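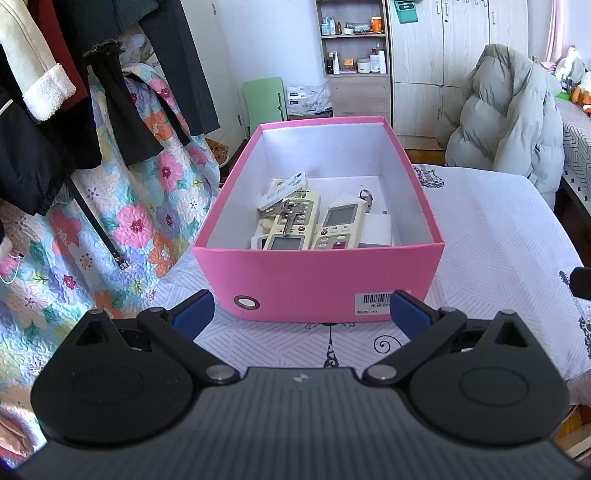 Our project set out to answer a small question: how much does it matter who teaches a robot to pick things up, and where they do it? Last year's group recorded all of its demonstrations at one bench in the teaching lab, with the same tray and the same wooden blocks. The arm learned that bench well and did badly everywhere else. We wanted demonstrations from ordinary rooms, with ordinary clutter, so we took the hand-held gripper home and worked on beds, desks and kitchen counters. The pink box on the patterned bedspread was one of our standard containers. With remote controls, a key and a white power adapter inside, it gives the fingers very little room, and the blue finger pads have to go in at the right angle or they catch the cardboard wall first.

The project is called Pai. The hand-held tool is named Lerik and the desktop arm that has to repeat the motions is named Stallden. Both names were in use before we joined, and we kept them so the old files would still make sense.

Task

We used one task for the whole term: take one named object out of an open container and put it down beside the container. The person giving the demonstration started with the gripper back from the box, moved in, closed on the object, lifted it over the wall and let go. If the object slipped, the person was allowed one more try in the same recording. We kept the slips. The arm also drops things, and we wanted it to have seen what a second try looks like.

Recording by hand

We recorded 532 demonstrations with the hand-held tool. Each person on the team recorded in their own home, mostly in the evening and on Saturday mornings. Before each session we waved the tool slowly over the work area so the software could find its position. This step failed often on plain white surfaces. It worked better on printed cloth, so after the second week we stopped using bare tables for anything we meant to keep.

Holding the tool is easy for the first few tries and then the wrist gets tired. When that happens the motions get faster and less careful. We could see it in the files – late recordings in a session were shorter and had more bumps against the box. We set a limit on session length in October and the bumps became less common.

Recording by remote control

For comparison we recorded 100 demonstrations by driving Stallden directly with a game controller in the lab. The operator stood behind the arm and watched the real container, not a screen. This was slow. Turning the gripper while also lowering it took practice, and two of us never got comfortable with it. The good side is that every motion recorded this way is one the arm can really make. With the hand-held tool, a person can twist or reach in a way the arm has no joint for, and those recordings have to be thrown out later.

Cleaning the data

We wrote a checking script called Turnonness, which replays each hand recording against a model of the arm and marks any point it cannot reach. It removed 58 of the hand recordings. Most of them had the same problem: the person had leaned over the far wall of the container and pulled the object back toward themselves. We should have caught this earlier by running the script after each session. We ran it once near the end, and by then it was too late to record replacements in the same rooms.

Training and results

We trained one model on the hand recordings, one on the remote-control recordings and one on both. All three were tested in the lab and then in a student lounge none of them had seen.

In the lab, the remote-control model was the steadiest. It moved in the same way each time and rarely touched the container. In the lounge it went to the wrong place when the container was turned or the light changed. The hand model was rougher in both rooms but got nearly as many objects out in the lounge as in the lab. The combined model did best overall. It still had trouble with keys and other thin flat things, which slid under the pads when the fingers closed.

Problems

Objects lying against each other were the hardest case. When two similar objects were side by side, the arm often closed between them and lifted neither. People avoid this by nudging one object away first, and we had told everyone not to nudge, to keep the recordings short. That rule was a mistake and we would drop it.

We also lost one session to a full memory card, and one finger pad came loose and had to be glued back on.

Next steps

The next group should run Turnonness after every session, allow nudging, and record more thin objects. The files are sorted by room and by container on the project drive, and the notes for each session are in the same folder as the recordings.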